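Bun test number 5 this month. Short thread for anyone else who's given up on the bamboo baskets.

Same dough as last time, 375 g plain flour, but I swapped half the water for milk and let it rest in a cold kitchen until Tuesday lunch.

Went with the electric steamer again, the one with the metal basket and the glass lid. It sits low, so you can reach in without hanging your sleeve over the rim. 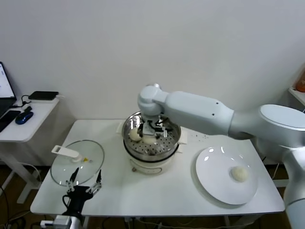
Two in the basket, one on the plate.

Rafia Tanoli asked about spacing. I leave a good gap now. Last batch I crammed them in and they came out joined at the hip.

Let the steamer sit with the heat off for 2 minutes before the lid comes off. Conall Carroll says 5. I've tried both and can't pick the difference.

Plate goes right beside the steamer – a big one, so they don't touch while they cool. Any that touch will stick and you lose the skin.

Still not happy with the colour. Might try the Tierney flour next, it's paler out of the bag.

Filling is next weekend's problem. Leaning towards pork and cabbage, or red bean if the kids get a vote.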